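Last updated: Nov 19, 2021

Vuvidwood kitchen and corridor check, with my comments (Canan Dönmez)

Fire door, ground floor: PASS. Closes beautifully now, bless it, after all that sticking in October.

Extinguishers: PASS. Both pins in, both tags signed.
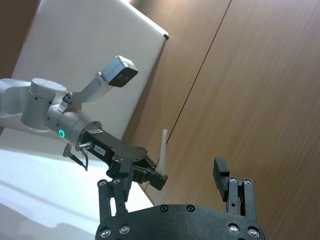
Emergency lights: PASS, though the one by the stairs took its time and I'd love it looked at before the dark evenings really set in.

Kettle and toaster leads: FAIL on the toaster. The flex is nicked near the plug, so I've put it in the cupboard with a note on (please, please leave it there!).

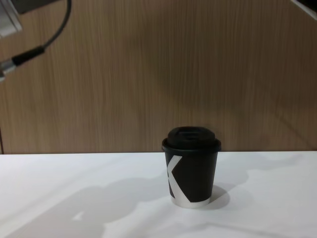

First aid box: REFILL. Plasters down to 2, eye wash fine. I'll pop 12 on the next order.

Back step: PASS, but do mind the moss.

5 comments
Shared 2 times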